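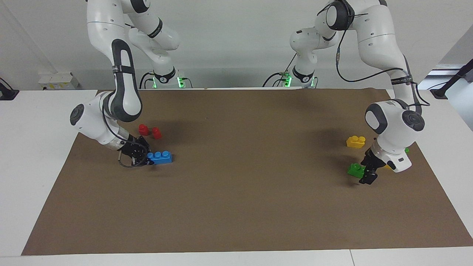
Yatziri Cortés wants to know which of the Gravon books to start with, and whether it matters that she has already read the third one by accident. She left the comment under my March post and I said I'd answer it properly, so I have spent most of May 2024 going back through the lot.

The short answer is that the third one by accident is fine. I'd still go back to the first before reading any further.

For anyone who hasn't met them, the Gravon books are a run of science fiction novels by Aleksandra Kwiatkowski about a mining moon of that name and the families who have been stuck on it for several generations. My editions come to 3462 pages altogether, if you include the glossaries, and I do include the glossaries. The company that owns the moon is called Muvent. It doesn't appear much. You get invoices and shift notices, and now and then a shuttle with an auditor on it.

Publication order starts with The Long Shift, and that is where I started too, after getting it from a library sale with the back cover missing. I had no idea what it was about. The opening is slow. There are 70 pages of a woman called Barbosa trying to get a replacement part for an air pump, and she is passed from one desk to another until she gives up and makes one herself. A lot of people stop during this bit. I nearly did. But everything that happens afterwards depends on that part being the wrong shape, and when it comes up again in the fourth book I had to put the book down and go and find my copy of the first to check the measurements. They match.

Then there is the prequel, which came out last and which some people now say you should read first. Rommel Rivera makes the case for it in his comment, and he makes it well. It explains how the contracts work, why nobody on Gravon can leave without a sponsor, and what happened to the first settlement. It is shorter than the others and it moves faster. If you read it first, The Long Shift will be easier going, as you'll know what all the forms are for.

My trouble with that is the first settlement. In publication order you hear about it in scraps. A door that has been painted over, a song with a verse missing, an old man who won't eat in the canteen. By the time you find out what went on you have been wondering for three books, and you have probably guessed wrong. I had. With the prequel first, you know from the beginning, and the old man is simply sad. He's a good character either way, but I think something goes.

So my order is as published, with the prequel last. The short stories can go anywhere after book two. There's one called Kuto that is set on the supply ship and has hardly any people in it, and it's the best thing she has written at that length.

Now the third book, The Weighing Room, which is the one Yatziri read. I used to think it was the weak one. It leaves Barbosa behind almost completely and follows her nephew, who is a clerk, and for long stretches he weighs things and writes down what they weigh. I was impatient with it the first time. Reading it again I liked it much more, partly because I'd forgotten how funny the nephew is about his supervisor, and partly because I wasn't waiting for Barbosa to turn up. It also stands on its own better than the rest, so as accidents go it was a good one to have. What you'll have missed is why everyone goes quiet when he mentions the pump. Go back and you'll get that.
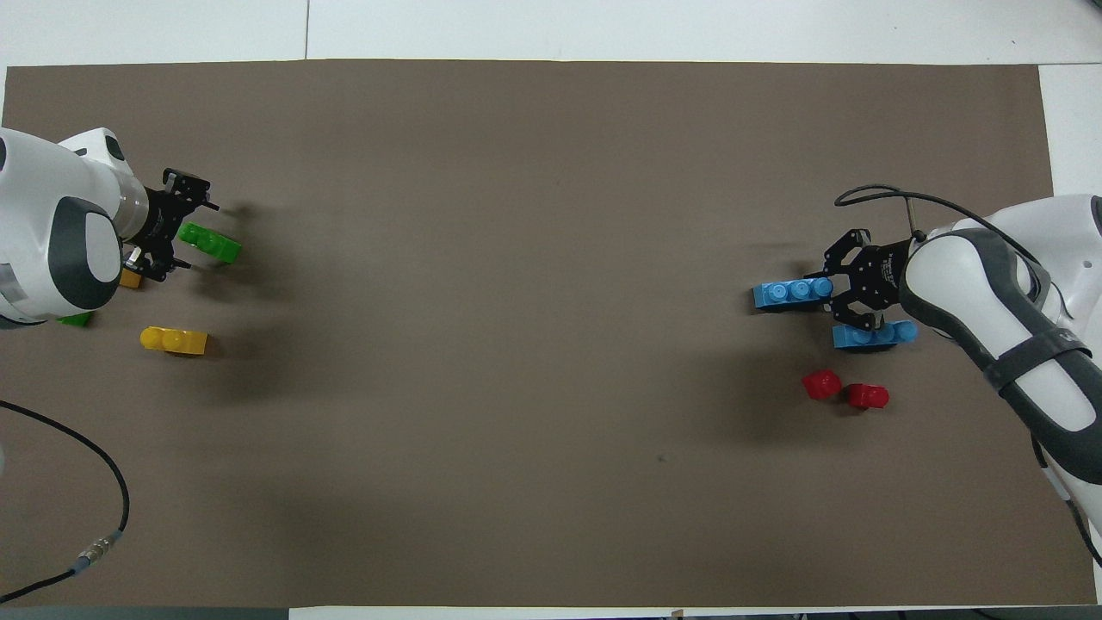
Green brick and gripper on the brown paper.

A few practical things, as they came up in the comments as well.

The paperback of book four has a printing fault in some copies, with two chapters the wrong way round. Mine has it. If chapter nineteen seems to refer to a funeral you haven't read yet, skip ahead a chapter and come back. The e-book is fine.

The glossaries differ from book to book. The one in the second volume gives away a death in the fifth, under H, and I wish someone had told me before I looked up a word for a type of hose. Use the one in the first volume for as long as you can.

Hinata Nagano asked about the audiobooks. I have only listened to The Long Shift and part of the second. The reader is good with Barbosa and less good with the children, who all sound about forty. He does the shift notices in a flat voice that I found very effective, though my sister asked me to turn it off in the car. I don't know whether the later ones have the same reader.

There has been talk of another book. I have seen it stated as fact in more than one place and I can't find where it started, so I am treating it as a rumour. The prequel ends on a date and a signature, and I'd be content if that was the end of it. On the other hand, there's the second auditor. She gets off the shuttle in book five, she has a name and a suitcase and a whole page about her boots, and then she is never mentioned again. Iraís Meléndez thinks she is the one narrating the prequel. I had never considered that, and I've been back to look. The narrator does complain about her feet twice. I'm not convinced, but I can't rule it out either.

I'm giving Gravon a rest now. Next on the pile is a fantasy novel I was given for my birthday, with a map in the front and a dragon on the spine, and I'm a chapter in. No forms so far. If Yatziri does go back to the first book, I'd like to hear how she gets on with the air pump – and Rommel is welcome to carry on the argument about the prequel underneath.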